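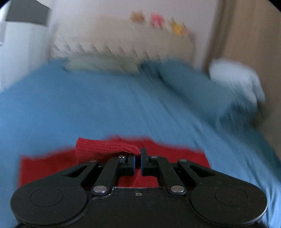
Figure 2. A folded flap of the red knit, held at its edge, with the rest of the cloth lying flat.

4.2 What people do with the edge

I said in the last section that I'd come back to edges, and I'm going to give them more room than I first planned, because they ended up eating most of my notebook. When I started this study I thought I was writing about folding. I had a nice tidy plan with three stages in it (flatten, fold, stack) and a coding sheet to match, and the coding sheet lasted until the second household. People kept doing something before the first fold that I had no column for. They were feeling about for the edge.

Knitwear is where it shows most. With a shirt or a pillowcase the edge is a hard, stitched line and your fingers land on it without any fuss. A ribbed knit like the red one in Figure 2 is another matter altogether. The rib gives, the border curls or creeps under itself, and a person who has folded jumpers for forty years will still stop, pinch, let go and pinch again. I started calling this "the fumble", which my co-reader Ratih Sumampouw thought was rude to our participants, so in the tables it appears as "edge finding". In the running text I'm afraid it's still the fumble.

We logged 1833 folds across the whole study, and 197 of those were of knitted pieces: scarves, jumpers, baby blankets, dishcloths, one very long bed throw that took up most of an afternoon at the Wistden flats. I'd have liked more knits. We recruited in early summer, which was silly of me, and by the time December came round and everyone's woollies were out, the visits were over. So please read what follows as notes from a smallish pile.

The first thing to say is that people pinch far less cloth than they say they do. In the interviews nearly everyone described taking "a good handful" or "the whole corner". At the table it was mostly a small flap between finger and thumb, lifted a little, with the rest of the cloth left lying where it was. I like Figure 2 for this reason, as it shows how little fabric is needed to have hold of an edge, and how the ribs run through the lifted bit so you can see which way the knit wants to stretch. Several participants used the ribs as a guide in just that way. One woman told me she "reads" them with her thumb, and then looked rather embarrassed and asked if everybody did that. Plenty do!

The second thing is the lie of the cloth before the pinch. I had assumed (from Berhe's account of laundry work, discussed in section 2) that flattening was about getting creases out. With knits it seemed to have far more to do with stopping the edge from hiding. People would pat the middle, sweep outwards with the flat of the hand, and then go in for the edge straight away, before it could curl again. If they were interrupted, say by a phone or a child or me asking a badly timed question, they went back and swept it all over again. My notes from the Wistden visits are full of this: sweep, pinch, doorbell, sweep, pinch.

Colour came up too, and I hadn't asked about it. Bright plain pieces were called "easy" and dark ones "a pain", and when I pushed a little, it was always the edge they were talking about. On a black jumper folded over on itself you can't tell top layer from bottom layer without touching it. On a bright red one the shadow under a lifted flap does the work for you. I wouldn't hang a theory on that, but I'd put it in the questionnaire next time, and I've told Ratih so.

Then there's the matter of how many layers you've got. A pinch that picks up both layers when you wanted one is the commonest cause of a restart in our notes on knits, well ahead of dropped corners. The old hands had a little trick for it, a sort of rub between finger and thumb that slides one layer off the other before the lift. Zorkis mentions a similar movement among bookbinders turning over thin paper, and I was delighted to meet it again over a basket of jumpers. None of our participants had a name for the rub. Two of them denied doing it until I showed them the clip.

I've left stacking to section 4.3, where the shelf depths from the Cellance wardrobes come in. Before moving on I should add that edge finding was coded only when the hand touched the cloth, so any looking and dithering beforehand isn't in the timings at all. In my own house that would leave out the greater part of the job.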